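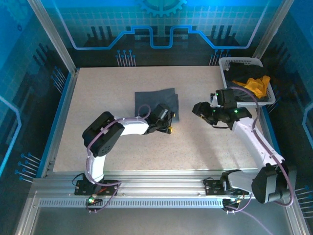
The Laundry Line

Zuweira Ayaaba had until four o'clock to finish the July equipment request. She ran the linen side of a small hotel group, and Keskin, the supplier, wanted an answer on the Movis pair. Two arms, one rail, a three-year service plan.

Erhan Akyol came in with his coat on and read over her shoulder.

"You've put down 23 spare fingertips," he said.

"That's what Keskin suggested."

"For Torncombe? It's one bench. Put 10."

She changed it to 10 and the total moved less than she had hoped.

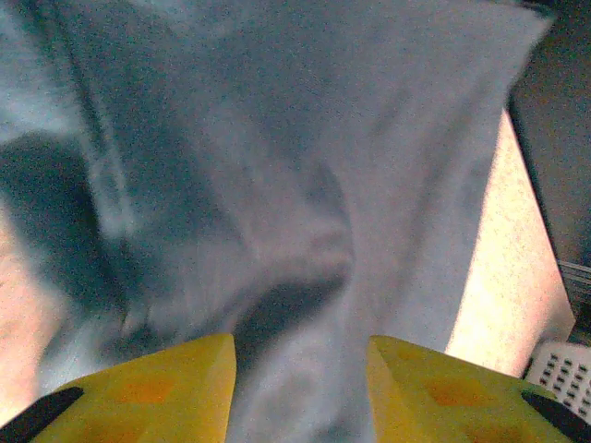 The service plan was the part she disliked. It cost more in the third year than in the first two together, and Keskin would not say why. She had rung twice. Fingertips she could understand – the yellow ones squeezed cloth all day, and anything that squeezed cloth all day would want replacing. Software support was harder to picture. She wrote "ask again" in the margin.

"What did Cumemis quote?" Erhan asked.

"Seven per cent lower. No training, and delivery is extra."

"So it's the same."

"Nearly the same."

He took his coat off then and sat down. They went through the electrical work, the new sockets and the hours for whoever would fill the baskets.

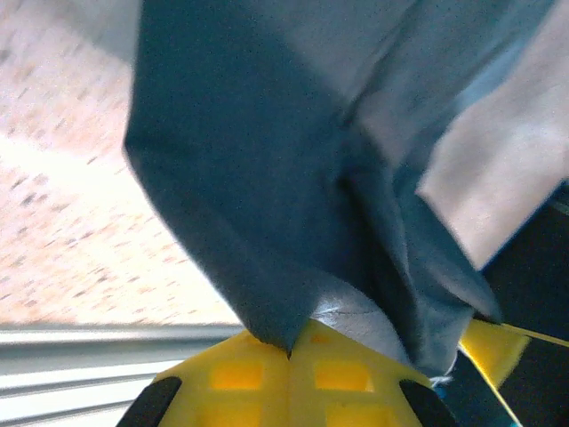

Four O'Clock

She sent the request with the service plan cut to one year. Erhan thought head office would put it back to three. Zuweira said they could pay for it out of their own budget if they did, and went to find out about the sockets.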